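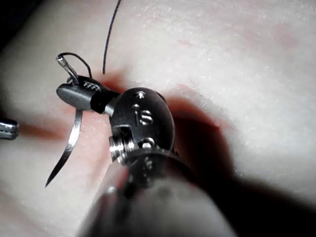 Archive > Sellitz Hikers > Trails

Last updated: February 1, 2020

Corentin Hoarau wrote:
> Has anyone walked the Sauerland loop in April? Is it too muddy for the kids?

Hi Corentin,

Yes, and we loved it! Mud in the valley, sure, but the ridge path drains fast and the views go on forever (bring the good binoculars).

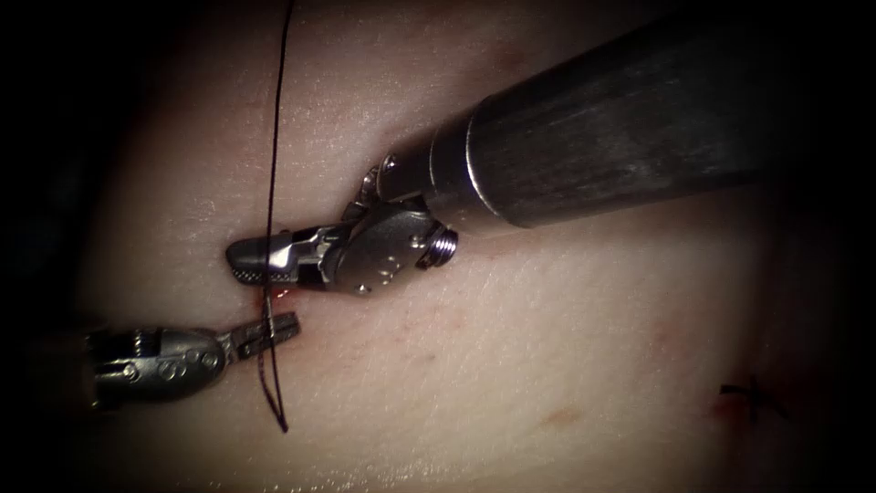
We started at the Driko parking lot and took 2 long breaks. My youngest wants to go again already! Happy to send you my map.

Aiman Jugah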